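Checked cloth (household textile)

Checked cloth is fabric patterned with crossing lines, and I'll admit I'm a big fan! It goes on beds, tables, picnics — anywhere, really. Pink with white lines is the one I keep coming back to, and my own Niltholm cloth measures 126 inches long.
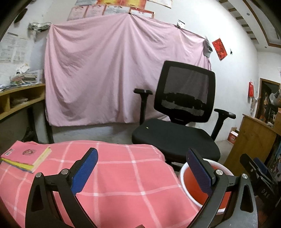 Most makers weave the lines in, though Rindilora prints them (cheaper, and they fade sooner). I wash mine cold with 2 spoons of soda and hang it in the shade.

On a round table the corners hang lower than the sides, and small stuff like pens and papers piles up in the middle, at least at my place.
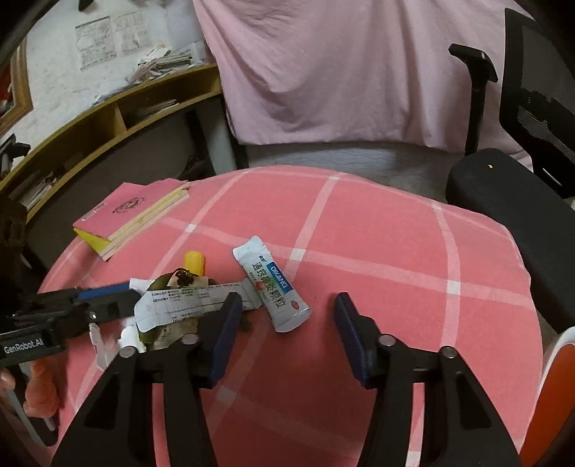 Pink-and-white checked cloth on a round table, with pink notebooks.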